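Unit 4: Good practice for hand-held gripper work in home kitchens

Course notes, Pistuvbridge. Prepared by Sivaprasad Joseph, revised in July by Jarmo Riihimäki.

Read these notes before the practical. The last unit covered fixed robot cells, where a fence or a light curtain keeps people away from the moving parts. Hand-held grippers have no fence. The person holding the tool is inside the working space the whole time, and so is anyone sharing the room. Most of the rules for fixed cells don't carry over, and we work from the house rules below.

4.1 Before you start

Walk through the kitchen with the householder. Ask which drawers and shelves you may use and which you should leave alone. Write the answer on the room sheet, and have the householder sign it.

Check that hobs are off and that nothing on them is still warm. Kettles and cookers stay where they are unless they are part of the task. Don't run a lead across the floor between the table and the counter.

Inspect each gripper by hand. Open and close it fully 21 times and feel for grit or sticking at the pivots. Look at the pads for cuts. Loose screws are tightened at the bench in Gellitz and not on site, and a gripper with a loose screw goes back in the case.

4.2 Choice of objects

The limit for a single object is 300 grams for one gripper. Anything heavier is either held with two or left out of the task. The limit covers the contents as well, so weigh a full jar and not an empty one.

Thin utensils are allowed. Knives, peelers and graters aren't, whatever the householder says about how blunt they are. Glass is allowed only over a table, never over a tiled floor.

4.3 Two grippers at one table

When both hands carry a gripper, keep the holder or tray between them and let one hand do the placing while the other waits or steadies. Long handles are the usual cause of knocks. A spoon held by the bowl end sweeps a much wider circle than people expect, so turn slowly.

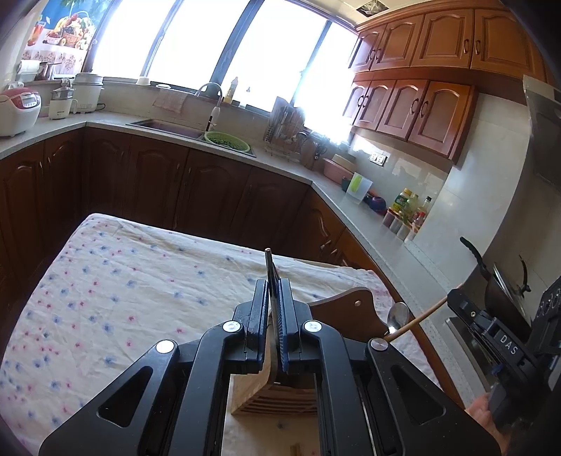
Figure 4.1. Utensil work at a kitchen table with two grippers. A thin metal utensil is held upright above the grooved holder.

Cloths are a point of disagreement. The group in Lins removes them every time. Our rule is that a cloth may stay if the householder wants it, provided that it is smoothed down and doesn't hang where a knee or sleeve can catch it. Smooth it again if it creeps.

Keep fingers behind the side arms. The pads close with less force than the joints do, and of the 187 minor reports we hold from Wernow, more than 40 were pinches at a joint.

4.4 Stopping

Stop at once if a child or a pet comes in, if something is dropped, or if either gripper sticks. Put both tools down on the table with the pads open. Don't try to finish the movement first.

4.5 Afterwards

Wash every utensil that has been handled, even if the pads were wiped beforehand. Put things back where the room sheet says they were. Wipe the pads with a damp cloth and no solvent, which hardens the ribs.

Note any fault on the gripper's own card as well as on the room sheet. The two get separated in the office, and the card is the one the bench reads.

For the practical: bring a completed room sheet for your own kitchen, unsigned.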